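The parcels came in on the late truck, and by the time Nevzat Ekinci had his jacket off there were 206 of them waiting. Most were returns from Hornix. People sent back shirts and cushion covers in the same bags they had arrived in, taped over twice, and every one had to be weighed again before it went into a crate for the shelves upstairs.

He liked the evening shift. In December the light was gone by half past four and the parking lot filled up with snow, and inside there was only the long green belt and the beep of the scale. A good night was 700 parcels. The record, set by Sánchez before her knee went, was 1,000, and she still brought it up at lunch.

The soft bags were slower than boxes. A box sat where it was put. A bag slid over the side of the plate, and if a corner of it touched the table the weight came out wrong, so it had to be gathered up and set down again.
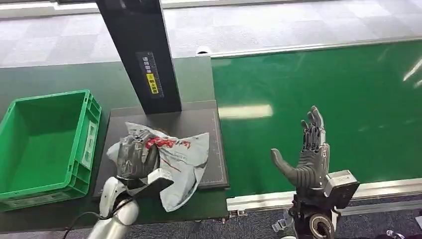
At ten past nine one of the bags came up 66 grams heavy. The slip said one grey scarf, wool, wrong colour. Nevzat weighed it again and got the same number. He slit the tape and found the scarf, folded in quarters, and inside the scarf an envelope with no stamp. On the front was written "Mum" in blue pen.

The rule was that anything extra went in the Tedus bin, and on Saturday the Tedus bin went wherever it went. He had put in house keys, a hearing aid and once a set of baby spoons, and had never heard of any of it again.

He read the return address on the slip. Plundel Road was nine stops up his own bus line - he passed the end of it every night.

He entered the weight of the scarf without the envelope, closed the bag and dropped it in the crate. Then he put the envelope in his jacket, did up the zipper, and reached for the next one.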